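Yellow Tape and Gray Carpet – Setting Up the Big Room at Ponside 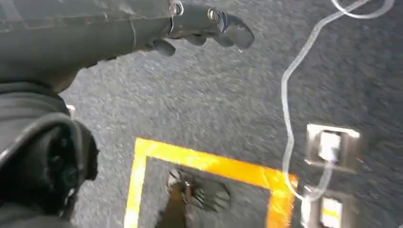

Marking out the floor

Yellow tape on speckled gray carpet! I love this stuff. The corners came out nice and square, and the color is bright enough that you can spot it from the doorway.

Hi again, and welcome to the January page. If you've been following along, you know we got the keys to the big room at Ponside right after the holidays, and I've been promising pictures ever since. For now you get one picture and a lot of talking. More soon.

Why we tape everything

The room gets shared between us and the Trelgate people, and they like their tables in long rows. We like ours pushed back so there's a big open floor. For the first week we spent half of every morning arguing over where things went – so Gwenllian Hughes drew a floor plan on the back of a delivery note, and we've been taping from it ever since. Squares are for things that stay put. Single lines are for walkways. If you move something out of its square, please put it back before you go home!

What worked on this carpet

I tried 3 kinds of tape before I was happy. The cheap roll from the drawer curled up at the ends overnight. The second one stuck beautifully and then left a gummy line when I pulled it up, which took me a whole lunch break to clean. The third is the one we kept. Vacuum first, go slowly, and press it down with the heel of your hand as you go. Low carpet like ours is pretty forgiving, but any grit under the tape and it lifts by the next day.

Getting the corners right

Hongjun Feng showed me a trick with a big piece of cardboard. You cut one good corner out of it, lay it on the floor, and run your tape along both sides. I'd been eyeballing mine (you can probably guess how that went) and one of my early squares was really more of a kite.

Still to come

The Eynon shelves go along the back wall next, and they need a strip of their own so the chairs don't creep up on them. We also have to pick a second color for the walkways. I'm voting for blue, Gwenllian wants white, and Hongjun says he'll use whatever is already in the closet. If you have leftover tape at home, bring it by before 10 any morning and leave it on the windowsill with your name on it.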